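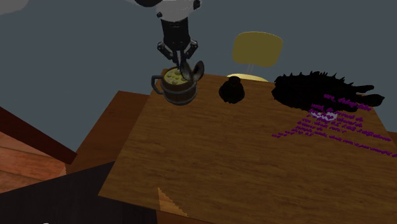 Figure 2. Rendered view of a robot hand holding a metal spoon over a wooden tankard.

4.2 How viewers carry a joke from one video to the next

The most exciting result in our comment data concerns running jokes. We collected 2210 comments from comedy channels on Stillar, all of them left under "expectation versus reality" sketches, and sorted them with the Cledent coding scheme. We had expected mostly praise and tagging of friends. Those were there in good supply, but so was a wonderful kind of comment we call a callback, where a viewer quotes a line from an older video and trusts other viewers to finish it.

Callbacks came in two forms. In the first, the viewer repeats the line word for word. In the second, the line is bent to suit the new sketch, often with real skill, and these bent versions drew the longest reply threads we read. Several threads from the Joncombe channels went on for days after the creator had stopped answering, with viewers trading new endings and scoring each other's efforts. It was a delight to code them!
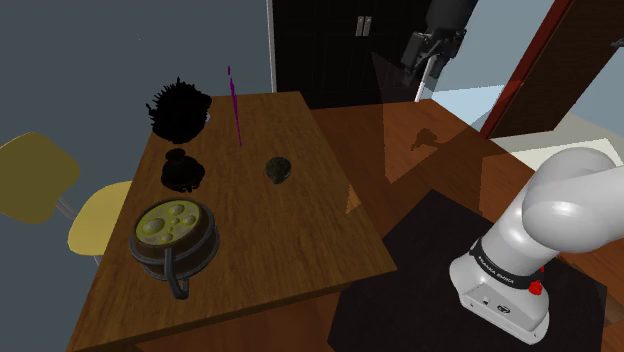

Props turned out to matter far more than we had guessed. A creator who plays every role in a sketch has only a wig or a mug to tell the characters apart, and regular viewers learn these signals fast. Some even asked for a favourite hat by name. Szekeres, the smaller of our test channels, kept the same few objects on its desk in every episode, and viewers built whole histories for them. Shape seemed to do a lot of the work. A spiky black thing near the far end of a table, with a small dark grey-green lump nearer the middle that could be a stone or an avocado, is the sort of arrangement that invites people to argue over what they are looking at, and an argument of that sort easily becomes a running joke. Colour came up less often in the comments, though hats were an exception.

We also looked at how newcomers joined in. Many simply asked what a joke meant, and the replies were mostly kind, usually naming the older video and urging the newcomer to watch it first. Section 4.3 follows these exchanges through the April uploads.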